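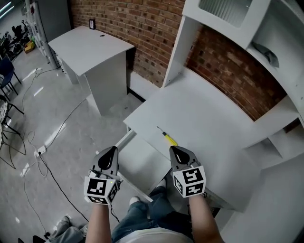
Second round with the hand-held grippers. I had the Trisico pair for most of February and gave them back, and since March I've been using the Vernura pair. Same tasks, same tracking software, same cameras as far as I could manage it. I said last time I'd write up the comparison once I had enough on both, so these are my notes.

First, what I wanted out of them. I record short demonstrations by hand, two grippers at once, and the poses get worked out afterward from the marker cubes. Then the recordings go to the arms. If the cube tracking is bad, the rest of the day is wasted, so I care about that more than I care about grip force or how nice the trigger feels.

**Tracking**

The Vernura cubes are bigger than the Trisico ones and the codes are printed larger. With the Trisico pair I lost a cube every time I rolled my wrist past a certain point, and it took a while to come back. With the Vernura pair there is nearly always a face showing. The right hand still drops out when I reach across my own body, and I don't think any cube will fix that.

White cubes on a white desk worried me. I tried a session with a dark cloth laid over the desk and one without, and couldn't find a difference in the numbers. The codes have enough contrast by themselves. I put the cloth away.

Light matters more. In the late afternoon I get sun on the desk from the side and one face of the cube washes out. Ceiling lights only, with the blinds down, is the setup I've settled on.

**Holding thin things**

My test object for this is a screwdriver with a yellow handle. It's a good one because it has two very different parts: a fat handle that any gripper can hold and a thin shaft that most of them can't. I pick it up by the handle, pass it to the other hand, turn it around and set it down.

Trisico: fine on the handle, poor on the shaft. The tips close with a slight gap at the front, so the shaft rolls and the whole tool swings down. Out of the 914 clips I have in total, the ones I threw away for dropped tools are mostly from that pair.

Vernura: fine on the handle, decent on the shaft. It still turns a little if I grab too far from the balance point. I got into the habit of aiming close to where the shaft meets the handle and that took care of most of it.

**Weight and comfort**

Here the Trisico pair wins. It's lighter, and I could go for a long stretch without putting it down. With the Vernura pair I work in blocks of 9 clips and then rest my arms. After five blocks my forearms are done, and I notice my movements getting slower and sloppier in the recordings. That shows up later on the arms too, since they copy the slow parts faithfully.

I tried standing for a while. It gave me more reach but the motions came out jerky. Sitting with the desk at normal height is better for small objects. For anything that needs to go up on a shelf I stand.

**Cables and power**

Battery life on both is okay. I charge at lunch and they last the afternoon. The other equipment is what fills the floor with cable, and I've stepped on the same power cord enough times that I now tape it down before a session – or mean to.

**Software**

I'm still using Winis for the calibration and it treats both pairs the same once you enter the cube size. Measure the cube yourself. The value on the sheet that came with the Trisico set was off by 2 mm, and I spent a whole evening blaming the camera for it.

Winis doesn't like it when the left and right cubes share a code number. It will pick one and put both hands there. Check the numbers before you start.

**Where I'm at**

I'm keeping the Vernura pair for now. I'd like its tips and cubes on the Trisico body, and I may try printing an adapter for that. Ljungberg also sells softer replacement pads which are supposed to fit, and I have a set on order. If they help with the shaft I'll redo the screwdriver clips and post the drop counts for each hand separately.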